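Lantern Night showing on the wrong day (calendar add-on) – ticket notes
October
Posted by the listings desk, Cludalgate Folk Calendar

We use cookies to remember your settings. Accept / Manage

Status: reopened, then reopened again
Product: Clullico feast day calendar, with the Rornano add-on for movable dates
Filed under: wrong date, subscriber feed

What we reported

Lantern Night at Cludalgate is held on the night of the October full moon. The walk leaves the bridge at 8 p.m. This year that is a Wednesday. Our printed sheet says Wednesday, the poster in the library says Wednesday, and the bakers have been told Wednesday. Clullico shows it one day later.

We have 200 people on the subscriber feed. Most of them don't look at the poster anymore because the feed is on their phones, so if the feed is wrong, the town is wrong. Two families had already asked us why it had been moved. It hasn't been moved.

Steps to reproduce, as the form demands: open Clullico, turn on Rornano, go to October, look at Lantern Night. Turn Rornano off and the entry disappears, as it should, since nothing else supplies the date. Turn it on again and it comes back on the wrong day. It does this every time, on every computer we could borrow, so I ticked "always" under frequency.

First reply from support

We were asked to clear the browser cache. I did this, though I couldn't see how the browser on my desk would be changing the date on somebody's phone across town. No change.

We were then asked to check whether we had typed the date wrong. We didn't type it at all. That is the whole reason we pay for the add-on. The rule was set up when we joined: "night of full moon, October, Cludalgate local time." I sent them the rule copied out of the settings page, with the town's time zone underneath.

The ticket was closed that afternoon as "user setting." I reopened it.

Second reply from support

A different person this time, who was politer and said full moon customs are hard to program because traditions disagree. Some places go by the moon you see rising, some by an old almanac, some by whatever night the church picked long ago. All true, and we have had those arguments here too. The older people on the hill side still hold that the proper night is the evening before the full moon, so that the lanterns "bring it in." I don't believe a word of that, as the earliest mention I can find is in a school pageant script. But even if you took their side you would get a date earlier than ours. Clullico is giving a later one. No version of the custom I have ever heard puts the walk on the night after.

I said so and asked for one plain thing: what time does Rornano think the full moon is, and in which time zone?

No answer to that. We got a link to a help page on choosing a background color.

What we tried ourselves

We went back through the old years in the calendar and compared them with the parade book. In most years the dates match. In some they are one day late, always late and never early. That looked like a pattern to me, so I wrote down the hour of the full moon beside each one from an almanac. The late years are the ones where the moon turned full in the evening here. In the years where it turned full in the morning or at midday, Clullico was right.

We are 5 hours behind universal time in October. An evening full moon here is already the next day by universal time. So my guess, and I put it to them as a guess, was that the add-on works out the moon in universal time, takes the date off the front, and never turns it back into ours, whatever the settings page says.

I also tried changing our zone in the settings to three far-off places, one after another. The date of Lantern Night stayed where it was. If the setting did anything, it ought to have shifted for at least one of them.

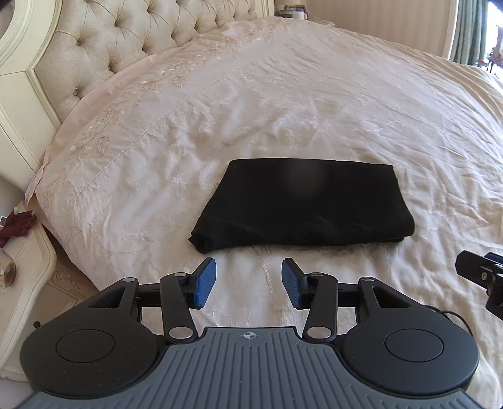

Siv Eide replied from the Clullico side that the guess was right as far as it went, that the time zone box feeds the clock times shown on the page but had never been connected to the movable feast rules, and that she was surprised it had not come up before. She added that the same fault would touch any feast hung on a moon or a solstice, and asked whether we had others.

We have. There are 6 movable entries in our list. I don't want to make more of this than it is – four of them count from Easter, which comes from a table, and those have been fine. The one besides Lantern Night that worries me is the winter bonfire, which goes by the solstice. I checked it against the book and found one old year that was a day late. The bonfire was lit on the right night that year because people followed the bell, so I suppose the feed did no harm.

The first fix

A patch for Rornano came through overnight, with a note saying the matter was solved. I looked before telling anyone. On the web page, Lantern Night was now on Wednesday. On the feed it was still a day late. So for a morning we had the same product giving two dates for the same walk, and that is worse than one wrong date. At least with one wrong date you can put up a single notice.

I asked why the feed had not changed. The answer was that subscribers' phones would "pick it up in due course." I asked what due course meant. Siv Eide, to be fair to her, went and looked, and said the feed was being served from a saved copy held by Barroso, the hosting company, and that the saved copy was only rebuilt when an event was edited by hand. The patch had not edited anything by hand, so the copy would have sat there past Lantern Night and into Advent.

Workaround until it is fixed properly

For other towns using the same add-on, this is what got our feed right:

Open the movable entry and change any small thing in the notes box. I added a period. Save it.

Wait for the feed to rebuild. Ours took under an hour.

Look at the feed on a phone that is not signed in as an editor. The editor view shows you the corrected date either way and will fool you.

If it is still wrong, turn off the rule for this year and type the date in yourself. Write in the notes that you have done it, or next year it will come up on this year's date and somebody will have to work out why.

Do the same check for anything tied to a solstice or a new moon. I would not trust the green tick next to "rule verified." Ours had a green tick the whole time.

Where it stands

The date is now correct on the page and on the feed, as far as we can see. I have asked for the ticket to stay open until after the bonfire. Support would like to close it, and has asked us twice to rate the experience.

I have also asked for the old years to be corrected. They said past dates are "informational." People here use the past dates to settle when someone was born or when a couple got engaged, because so many of those stories begin with "it was the day after Lantern Night." A wrong date in an old year will get copied into a family tree sooner or later, and then it will be quoted back to us. I sent over the parade book dates for the years in question and was told they would be "reviewed." I will believe it when I see the years change.

One more thing for our own subscribers. If your phone showed the later date and you set your own reminder from it, that reminder will not move when the feed does. Please delete it and set it again. The walk leaves the bridge at 8 p.m. on Wednesday, and the bakers will not be doing it twice.

Get the listings by email. Sign up with your address and choose monthly or feast days only.

Contact the listings desk | © Cludalgate Folk Calendar | Back to top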